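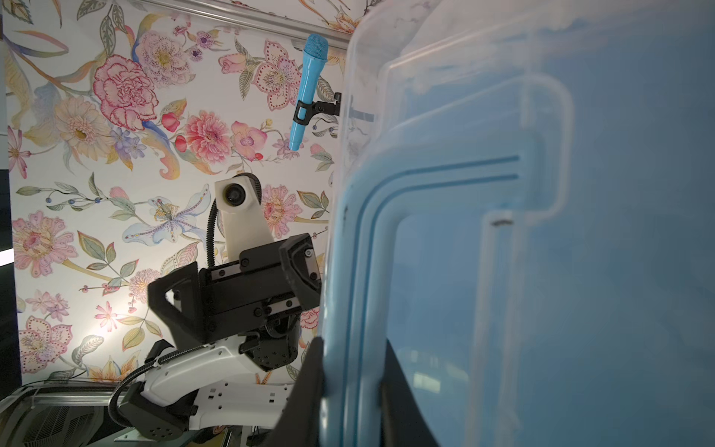

A light-blue plastic storage box

Money That Travels Home
What is a remittance?

Maybe you have an aunt or a grown-up cousin who works in another country. Maybe one of your parents does. Many people in the world live like this. They go where there is a job, and every month they send a part of their pay to the family at home. This money has a long name. It is called a remittance. You say it like this: ree-MIT-ens.

The word comes from "remit," and to remit money means to send it. So a remittance is simply money which somebody sends. When newspapers write about remittances, they nearly always mean the money that workers send from one country to another.

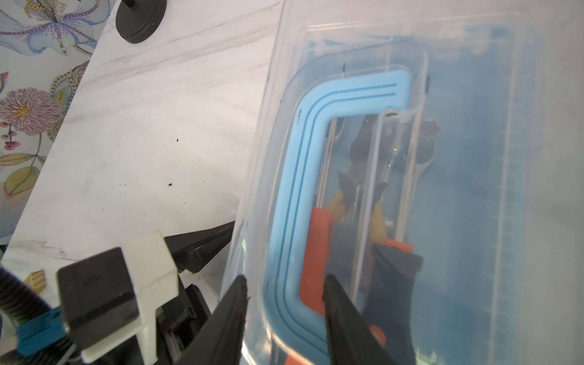

Marit Osvald

Who sends it?

Let us think about a small town with the name Drirthorpe. In Drirthorpe live 2953 people, and there are not enough jobs for all of them. One mother from the town has found work in the city of Troltholm, which is in a different country. She packs noodles in the Yoshida factory. She earns 2000 dollars in one month.

From this money she must first pay her own life in Troltholm: the room, the bus, the food, the telephone. She also keeps a little for the days when she is sick or when something breaks. In January she had to buy a warm coat, so she could send only 79 dollars. In other months she sends more.

Her two children stay with their grandfather in Drirthorpe. He takes the money to the market and to the school office. Often he also puts a few coins in a tin for later.

How does the money get there?

A long time ago, people put the money in an envelope, or gave it to a traveler they trusted. Some still do it like that, but it is slow and the envelope can get lost.

Today most people use a bank, a money shop or a phone. The mother in our story uses a money shop called Vosto. She gives her dollars at the counter and writes down who will receive them. Vosto does not carry these same paper bills over the border. It sends a message to its other shop in Drirthorpe, and that shop pays the grandfather from the money it has in its drawer. Later the two shops settle it between them.

Vosto wants to be paid for this work. The payment is called a fee. In January the fee was 3 dollars, and it was taken from the 79, so the grandfather got the worth of 76 dollars. He did not get dollars, because in his country people use other money. The shop changes one kind into the other. How much you get for one dollar is called the exchange rate, and it can be a little different each day. 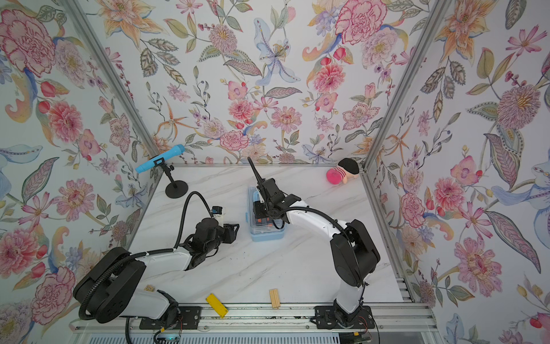
5 minute read

What do families buy with it?

Mostly they buy usual things. Rice, oil, shoes, medicine, school books. If the roof lets the rain in, the money goes to the roof. Some families save it until there is enough for a bigger thing, for example a cow or a sewing machine.

The money also moves further. When the grandfather buys shoes, the shoe seller has earned something. The shoe seller then goes to the baker, and the baker pays the man who brings the flour. One remittance can pass through many hands in the same town, also through the hands of people who have no relatives abroad.
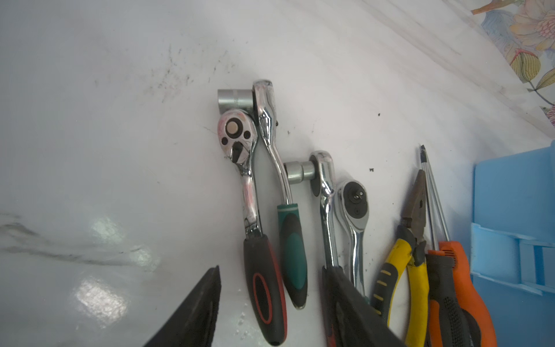

Remittances can help a person to begin a small business at home. Suppose that the mother's brother wants to repair motorcycles in Drirthorpe. He knows how to do it, but he has no tools, and without tools he can't take any work. He would need things like the ratchet wrenches in the photo. Look at the round head of the one with the black handle and find the small silver square. A socket, like the short silver piece lying near it, is made to sit on such a square and turn a nut. If his sister sends the money for his first tools, he can start to earn by himself, and perhaps after one or two years he will not need her help anymore.

Is it always good?

It is good for many families, but there are hard sides too. The children miss their mother, and she misses them. A call on the phone is nice, but it can't braid your hair. If the factory in Troltholm closes, the money can stop from one month to the next. And when very many grown-ups leave a town, there may be too few nurses, teachers and builders left in it.

This is why some governments try to make more jobs at home, so that people can choose if they want to go or stay. Some also try to make the fees smaller. A dollar that is not paid for the fee is a dollar more for the family.

Words to remember

Remittance: money that a worker sends home, mostly from another country.
Fee: what you pay to somebody for doing a service.
Exchange rate: how much of one country's money you get for the money of another.
Abroad: in a different country than your own.

Something to talk about at home

Ask the grown-ups if somebody in your family ever worked far away. Where did they go? How did they send the money, and how many days did it take to arrive?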